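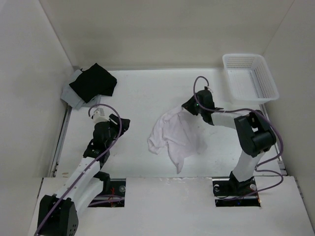 洗濯物は、乾いたらすぐたたまないと本当にしわになるのでしょうか。
ものによります。タオルや下着なら翌日の夜でもたいして変わらず、差が出るのは綿のシャツや薄手の布くらいです。

先月号で「たたみ方を変えれば家事の時間が減る」という本を紹介したところ、キャスリーン・キーンさんからさっそく反論が届きました。著者の言うとおり、服を立てて並べる方式を2週間続けたそうですが、引き出しから1枚抜くたびに隣が倒れ、結局は平積みに戻したとのこと。わが家でも似たようなものでした。見た目がきれいなのは初日の夜だけで、木曜にはもう崩れています。

だいたい、この手の本は道具を買わせたがります。アリッツのたたみ板も借りて使ってみましたが、Tシャツはたしかに同じ幅になるものの、板を出してしまう手間が増えました。子どもの服には大きすぎますし、袖のふくらんだブラウスには役に立ちません。30枚たたむ店の人ならともかく、家で夕食のあとに片づける分には、手とテーブルがあれば足りると思います。

かごについても一言。色別、家族別に分けるのが流行のようですが、かごが増えると、たたまない服の置き場所も増えます。うちは白いかごひとつに戻しました。いっぱいになったらたたむ、それだけです。

オーエン・カヴァナーさんは、大きな布は角を持って一度振り、端をそろえてから置けばアイロンはいらないという意見です。シーツでは私も納得しました。ただ、麻のテーブルクロスでは全然だめで、真ん中の折り目がくっきり残りました。本人は「振り方が足りない」と言っていますが、どうでしょうか。

たたんだものを重ねる高さにも諸説あります。本には棚の高さいっぱいまでとありましたが、下の服は着なくなります。セーターなら3枚も積めば、いちばん下のものは春まで出てきません。低い山をいくつか作るほうが、棚は雑然として見えても使いやすいというのが今のところの実感です。

次号では、乾燥機から出してすぐたたんだ場合と、かごに一晩置いた場合を、同じ綿シャツで比べてみます。レニハンのしわ取りスプレーも試す予定ですが、あまり期待はしていません。「これは効いた」という方法をお持ちの方は、布の種類も添えて5月号の締め切りまでに編集部へお寄せください。「気持ちが整う」といった効果については、今回は扱いません。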